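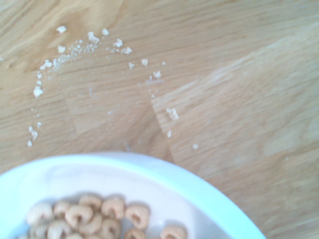
Reset and cleanup time after moving dry portioning to an arm: whose hours, and how to log them?

Posted by Ebere Ugwu
Tags: food handling, staffing, changeover, work standards

I run the breakfast line at Pundwood, a small catering kitchen. Since September the dry cereal station has used an arm with a two-finger gripper. Before that, one person portioned by hand and wiped the counter between batches without being asked. The wiping was never written down as a task. It was part of portioning.

The arm does not wipe. It also crushes a ring now and then, and the dust spreads over the wood until someone goes over it with a brush and then a damp cloth. In the first full month the station logged 2771 cycles. Portioning hours went down on paper. Three people on the shift tell me they are busier than before, and I believe them, but I have no figures to show the owner. The station log records cycles and faults and nothing else.

What the people do now, as far as I can tell:

Load the black container and take the lid off.
Put the bowls back where the program expects them.
Clear crumbs and dust.
Stand by when a cycle faults, which can be 5 minutes of doing very little.
Restart.

The job description still says "portioning, dry goods." Two questions. Should reset and cleanup be logged as machine time or as labor? And should one person be assigned to the station, or should whoever is nearest deal with it? At present it is whoever is nearest, and it is nearly always the same person.

Pictures are from our counter. We did not build a separate cell for it. 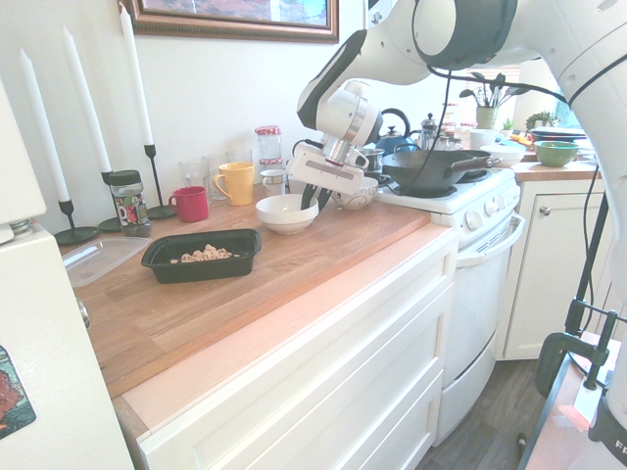 Nghĩa Lục

Labor. If a person does it, log it against a person. If you book it to the machine it will vanish from the staffing plan next year and you will be asked why you need the same headcount.

Assign one person per shift and rotate. "Whoever is nearest" means the work goes to the one who minds the mess most.

Velimir Trajkovski

Agree with the above on labor, with one addition. Split the entry in two, or the total will not tell you anything.

Attended time is when the operator is needed and cannot leave: loading, placing bowls, restarting. Unattended time is when the arm runs and the operator could be elsewhere. Standing by during a fault counts as attended, even if the person's hands are idle. Most kitchens leave that out and then wonder why the savings do not match.

Method we used at Furnasis, on a packing bench:

Put a paper sheet at the station. Do not start with software.
Use four columns: load, reset, clean, fault.
The operator marks start and end times. Nothing else is filled in during service.
Run it for 7 shifts, including at least one bad one.
Add the columns up before changing anything.

Our sheets came to 414 attended minutes, and cleaning was the largest column. We had assumed it would be faults. We lowered the closing force on the gripper, reduced the fill height, and rewrote the job title to station operator. The title mattered more than I expected — it moved the role up a pay step, and people stopped trying to trade out of it.

On your layout:
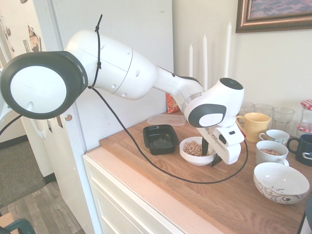 Gripper at the cereal bowl, with the tray and lid to the left.

You have mugs and glasses on the same counter as the work. Anything that shares the surface has to be moved before it can be cleaned properly, and that time will end up in your cleaning column. Clear it first, then take the measurements. Mark the bowl position with tape so that placing it does not depend on who is on shift.

Show the sheet to the three people before you show the owner. They will correct it.

Gonzalo Villanueva

we just bought a bigger tray and put it under the bowl. catches most of it. no idea about the hours part, our manager does that

Ebere Ugwu

Thank you. Sheet goes up tomorrow at 6 a.m. Velimir, did you let operators change the closing force themselves, or was that locked?

Velimir Trajkovski

Locked for the first month, then open within limits, with the old value written on the sheet each time it was changed.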